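Nettoyer ses sandales blanches avant de les ranger pour l'hiver

19 décembre 2015

Oui, je sais, on est à quelques jours des fêtes et je vous parle de sandales. Mais j'ai enfin ouvert le carton du haut de l'armoire, celui où j'avais tout jeté en vrac en rentrant de vacances, et mes chaussures d'été faisaient peine à voir. Si les vôtres attendent dans le même état, prenez une petite heure maintenant, vous me remercierez au mois de juin !

D'abord, je m'installe. Plus jamais par terre dans la salle de bains, mon dos ne suit plus. Je me mets sur une grande table, près d'une bonne lumière, et je pose toujours quelque chose sous la chaussure : un set de table, un tapis de découpe, une vieille serviette, ce que vous avez. Prenez une couleur franche si vous pouvez. Sur du blanc, on ne voit ni le sable qui tombe ni les traces qu'on a oubliées sur le bord de la semelle.

Une seule chaussure à la fois, c'est ma règle. Quand je fais les deux ensemble, je bâcle la deuxième.
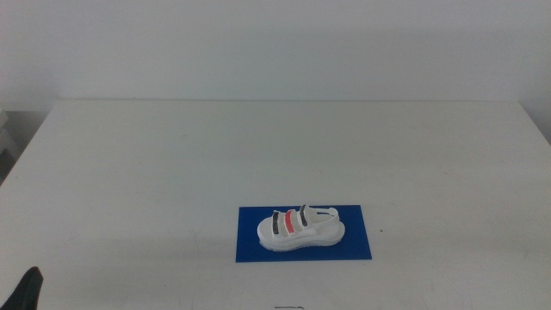

Commencez à sec, avec une brosse à dents souple, en insistant là où la bride rejoint la semelle – c'est fou ce qui se cache là-dedans. Ensuite seulement, un chiffon à peine humide avec une goutte de savon de Marseille. À peine humide, j'insiste, parce que j'ai décollé une semelle comme ça il y a quelques années (une paire Dremetti que j'adorais, j'en suis encore malade).

Pour les marques grises qui résistent, il y a la gomme blanche d'écolier. Ça marche très bien sur le synthétique lisse, beaucoup moins sur le cuir, et pas du tout sur la toile. Sur la toile, je fais une pâte avec 2 cuillères de bicarbonate et un peu d'eau, je laisse sécher et je brosse. Testez toujours à l'intérieur de la bride avant de vous lancer, surtout si vous ne savez pas trop en quoi est faite la chaussure.

La semelle intérieure, celle qui garde la trace des orteils, je la frotte avec le même chiffon bien essoré, puis je laisse tout sécher 12 heures à l'air libre. Pas de radiateur ! Le blanc jaunit et la colle n'aime pas ça du tout.

Pour le rangement, du papier de soie ou du papier blanc tout simple, jamais de journal : l'encre déteint. J'emballe chaque sandale séparément, puis les deux dans une boîte en carton. J'ai longtemps utilisé des boîtes plastique Nigatu, très jolies sur l'étagère, mais l'humidité restait dedans et ça sentait le renfermé au printemps.

Et profitez-en pour passer un coup d'éponge sur la table après, la poussière de semelle laisse des traînées grises sur les plateaux clairs. Chez moi, eau tiède et vinaigre blanc, ça suffit neuf fois sur dix.

La prochaine fois, je m'attaque aux bottes fourrées.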